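Renaud College
Food Studies, Semester Two Project Report
Nadège Masson
2020-12-07

Sodium in condiments: what students at Prarport read and what they pour

Background

Most of the advice about salt in our course notes deals with bread, processed meat and cheese. Condiments get one paragraph. I chose them for my project because people in my share house in Prarport add sauce to nearly every meal and none of us could say how much sodium was in it. The recommended limit I worked with was 2000 mg of sodium a day for an adult, taken from our unit reader.

The project had two parts. The first was a short survey on label reading. The second was a weighing exercise, where people served themselves sauce as they normally would and I compared the amount with the serving size on the label.

Survey

The survey went out in October through the Stillura noticeboard, which is the online board used by residents of the three student buildings. It asked whether people read nutrition panels, which line they look at first, and whether they knew the difference between the "per serve" and "per 100 g" columns. Most who replied said they read the panel on a product only the first time they buy it. Sugar was the line most often looked at first, followed by energy. Sodium was mentioned mainly by people who cook for a parent with high blood pressure.

The question on the two columns was badly worded. I asked if people "understood" them and nearly everyone ticked yes. A better question would have shown a panel and asked for a figure from it. My supervisor raised this in the draft and I did not change it in time.

Weighing exercise

I used four sauces: tomato, barbecue, soy and sweet chilli. Each person was given a plate of plain rice or potato wedges and asked to add sauce to their own taste. The plate was weighed before and after on a kitchen scale that reads to one gram. I did the first session at home and the others in the shared kitchen at Arkbridge, the building across the road.

Tomato and barbecue sauce were nearly always over the serving size on the label. Soy sauce was the closest to it, probably because it pours quickly and people are careful. One person used so much sweet chilli that I left the result out of the comparison and noted it separately.

The saltiest label by far was the soy sauce. Across all the servings I weighed, the added sodium came to 2610 mg, and most of that was soy, even though it was the sauce used in the smallest amounts. The largest single serving of any sauce added about 500 mg. 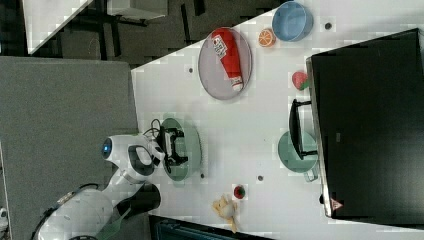
Figure 1. Ketchup bottle lying on a grey plate, with a light blue bowl beside it.

Problems with the method

Knowing that the plate was being weighed would have changed how some people served themselves. Two of them asked me what a normal amount was before they started. The bottles also had different openings, and I did not control for this. A squeeze bottle and a glass bottle should not be compared without allowing for the flow.

I rounded the label figures to the nearest 10 mg, which matters very little for soy but more for the sweeter sauces.

Further work

If the project is continued next year I would keep the weighing part and drop most of the survey. It would be useful to include reduced-salt versions and see whether people pour more of them. Home-made sauces could be added if the recipe is weighed as it is cooked.

The raw weights are in Appendix A and the survey questions are in Appendix B.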